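Drurneo short film: second progress report to the Plevwood fund
01/08/2022

You asked for a plain account of where the money has gone and whether the film is any closer to existing. It is closer, though by less than our last report promised, and I would treat the promises in that one with some caution.

The script is on its fourth draft. The lighthouse keeper no longer talks to the dead seal, which two of your readers wanted gone and which I still think was the best scene in it. What replaced it is a phone call. It does the job. The ending has been rewritten again, and I am told by everyone involved that this is the last time. I was told the same in spring.
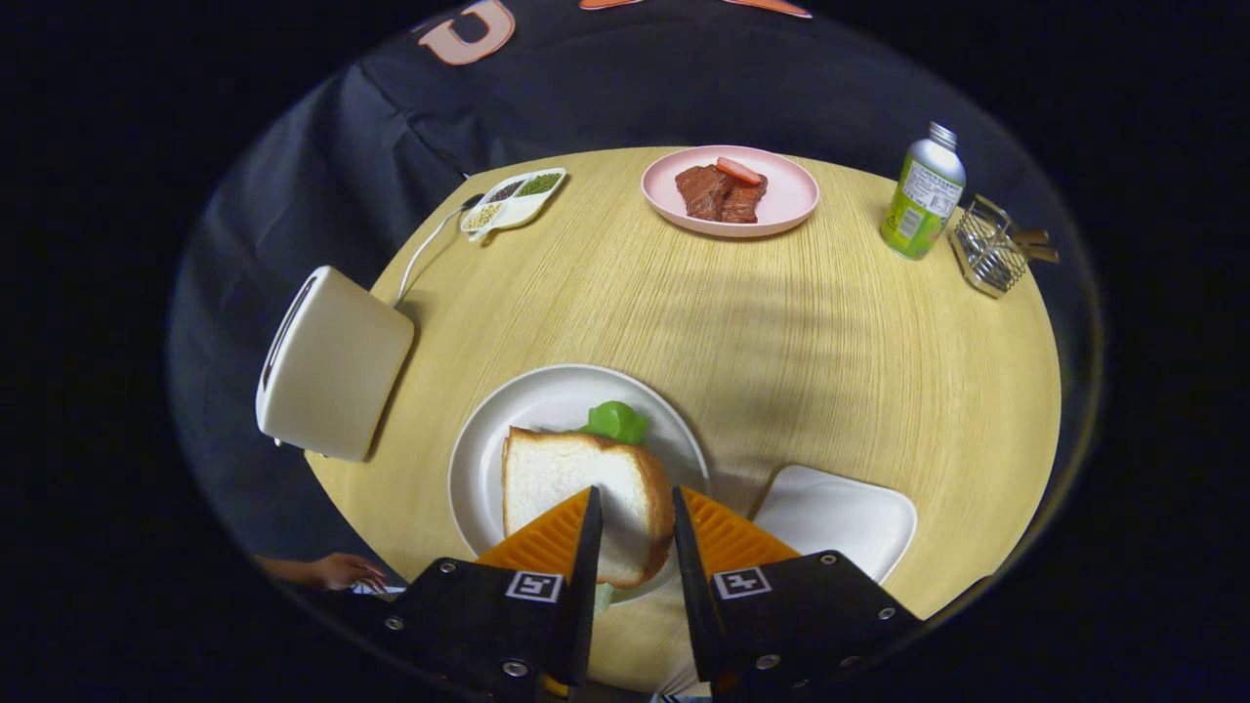

2 min read

Shooting took place over six days at the old Gallagher cannery. We have 31 usable takes, covering the kitchen, the stairwell and most of the flooding sequence. The flood itself looks cheap. Clidine, who are doing the effects, say it can be fixed in post - they also said the tank would hold, and we lost an afternoon to that. I have asked to see a finished shot before we pay the second half of their fee.

Spending so far is within the budget, with one exception. Hire of the generator ran over by 694 pounds after the cannery's own supply was found to be unsafe. We have covered this from the catering line, so the crew ate sandwiches. There is about 800 pounds left in contingency, and I would like to leave it alone until the sound mix is done.

The test screening drew 30 people. The comment cards were kind, but most came from friends of the cast and I wouldn't lean on them. The few strangers found the middle slow. They were right, and the edit is now four minutes shorter.

Still to do: two pick-up shots on the stairs, the score, the mix and the grade. The schedule says a locked picture in September. I think that is possible if Clidine deliver when they say they will, and I have not planned on it. A revised schedule with a later date is attached for you to compare.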